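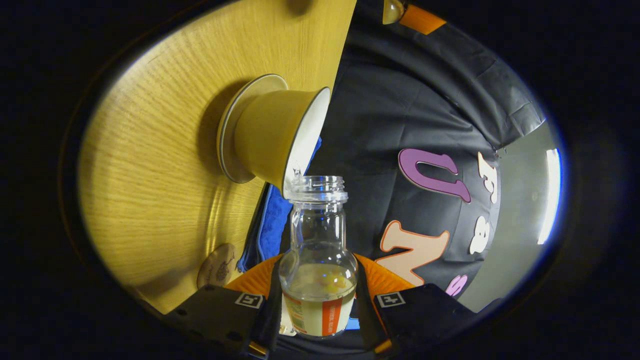

Yellow bowl, glass jar

Stellora staking pool closing — what are you doing with yours?

ledgerlouse
23 Jul 2025
Got the notice this morning. Stellora is shutting the old staking pool and moving everyone to the new one on Ralteck. If you do nothing, your coins unlock in 32 days and go back to your wallet. I have 395 in there. Is anyone moving over?

pinhook
Already moved. It took two transactions and the fee was small. The rewards page shows my balance on the new pool.

cold_storage_mel
I'm letting mine unlock. The new pool has a 5 percent exit fee and the old one had none. It's in the terms, near the bottom. I don't see why I should pay to leave.

pinhook
The exit fee only applies if you leave early. Stay the full term and it's zero.

cold_storage_mel
Read it again. "Early" is any time before the term ends, and the term restarts whenever you add coins. I add every month, so for me it never ends.

ledgerlouse
I missed the restart part. Does it restart for the whole balance or only the new coins?

trostuvside
Whole balance. I asked support and they confirmed it. You can get around it by using a second wallet for new deposits.

pinhook
Fair enough, I only made one deposit so it didn't come up. Still think the fee is being made into more than it is. Most people don't touch their stake.

bakhtiari_node
Some of us do. I run a node on Ralteck and the network is fine — my problem is with the terms. They changed them once in July already and there was no vote.

cold_storage_mel
Was there supposed to be a vote?

bakhtiari_node
The old pool rules said fee changes go to holders. The new rules leave that line out.

ledgerlouse
OK. I'll let mine unlock and look at it again in the fall. Thanks all.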